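Prutitz Manipulation Stack: Progress Report, Third Reporting Period
Submitted to the Marstead Fund, June

1. Status

Work packages 2 and 3 are on schedule. Work package 4 (transfer to hardware) started late and is now six weeks behind the plan. The budget is unaffected, as the unused engineer time was moved to planner work within the same cost line.

2. Planner

The sampling planner from the first period has been replaced by a two-stage version. Stage one finds a coarse path for the arm with the gripper treated as a single convex hull. Stage two refines the last part of the approach against full collision meshes. Median planning time on the table-clearing set fell from 9 seconds to 2 seconds on the same workstation. The slowest cases remain slow. They are nearly all grasps where two open containers stand close together and the fingers have to come down between the rims.

We tried widening the clearance margin for these cases. It removed the contacts but also removed most of the valid grasps, so the margin was put back to its earlier value. The current approach ranks candidate grasps by finger clearance before any path is computed, and drops a candidate early if neither finger has room to close. 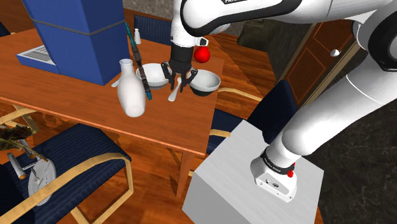

Seat backs and armrests caused a separate problem. The scene generator places furniture from a shared library, and the collision meshes for curved parts had been simplified too far. The planner treated the open space inside an armrest as solid. The meshes have been rebuilt and the affected scenes regenerated. Results in the previous report that used the old meshes should be read as slightly pessimistic.

3. Perception

The pose estimator is trained on rendered data only. It performs well on items with distinct color and poorly on white tableware, where bowl and bottle edges blend under bright lighting. Adding randomized light direction reduced the orientation error on bowls. It did not help with spoons, which are still reported with the handle reversed in about 6 percent of trials. A symmetry check has been added after the estimator and is under test.

4. Tooling

Scene files, planner settings and random seeds are now stored together, and any run can be repeated from a single record. The replay viewer, Plirkberg, can step through a run and show the planner's active constraints at each step. It does not yet show rejected grasps — this is the most common request from the team.

The interface to the Stefanou controller was rewritten after a change on their side broke our velocity limits. The limits are now checked twice, once when a path is accepted and again when it is streamed.

5. Risks

The main risk is still contact behavior. Simulated friction between fingers and glazed surfaces is a guess, and no tuning will be done until force data from the hardware cell is available. If that data slips past the next period, we will ask to move milestone 9 instead of reporting it on simulation alone.

6. Next period

Finish the symmetry check. Add rejected grasps to the viewer. Run the full table-clearing set on hardware at reduced speed — first with the bottles removed, then complete.

Related reports
Prutitz: Progress Report, Second Reporting Period
Prutitz: Progress Report, First Reporting Period
Plirkberg replay viewer: release notes
Marstead Fund: reporting guidelines for software projects

Comments (3)

gridsearcher
Is the 2 second median with or without mesh loading? The second report gave both.

Project team
Without. Loading is cached after the first run of a scene.

tbl_77
Please publish the rebuilt armrest meshes. We hit the same fault with the old library.

Contact the project office | Copyright Prutitz project | Back to top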